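**Kitchen corner: sharing the worktop**

The toaster oven in the Gangate kitchen has been in use since April and most people seem pleased with it. It takes 4 slices or a small tray, and it is much quicker than queueing for the big cooker at lunchtime. A few points have come up and are worth going over.

Please leave the table clear in front of the oven door. It gets warm at the glass, and plates left too near it have to be shifted by whoever comes next. Sauces go back in the cupboard by the sink, lids shut. Fruit is for everyone - take what you like, but peel it over a plate and put the skins in the food bin.

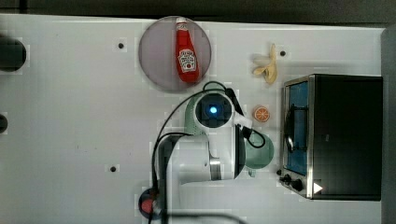
*Ketchup, banana, a slice of orange and the toaster oven on the white table.*

The crumb tray slides out from underneath and needs emptying at the end of each day. Wipe the glass with a damp cloth once it has cooled. Scouring pads will mark the steel trim, so please keep those for the pans.

Spare trays are in the bottom drawer, next to the foil. If the oven stops working, switch it off at the wall and ring the Puvia office on extension 261.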